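Handout 4: Setting up the two-arm cell in the simulator

Read before the lab session. You need a working login and the Skarkum scene files, version 2. Section 1 is done at the desk and takes one lab period. Bring your handout back for the June session, when the same steps are repeated on the real arms.
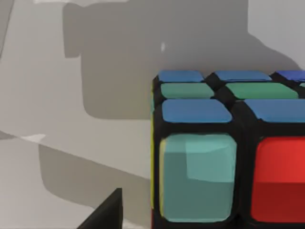

Simulator views from the cell: cube (first), arm and orange box (second).
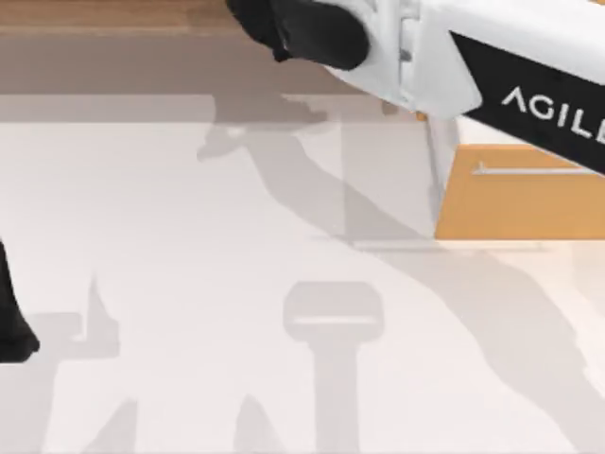 Nunent Technical College | Automation Department | Cell Maintenance, Unit 2

1. Loading the scene

Start Anov and open the cell file. Wait until both arms have loaded before you touch the jog panel. If one arm is missing, close the file and open it again. Do not add an arm by hand, as it will come in without its limits.

2. Zeroing

Zero one arm at a time, with the other parked. Type the joint values in; do not drag the joints with the mouse. Write the values on your sheet. When both arms are zeroed, save the file under your bench number.

3. Gripper fingers

Open and close each gripper 28 times at low speed. Watch the finger position readout and write down the first and last open values. If they differ, reload the gripper model and repeat. The fingers are dark and the table is pale, so a finger is easy to find even when only its tip is in view.

4. Views and shadows

Check each camera view with the light on its default setting. The arms throw large gray shadows on the pale surfaces, and students often read a shadow edge as a part edge. Switch shadows off to check a position, then switch them back on before saving.

5. Contact check

Bring a finger up beside the cube until the contact flag changes. Back off and note the distance. The cube must not move during this step. If it does, lower the jog speed and reset the scene.

6. Log

Set the log limit to 3000 lines. Error 444 means the two arms share an address. Change the second one and restart Anov.

Hand in the sheet and the saved file to the Munteanu Building, ground floor.

Revised 04/01/2021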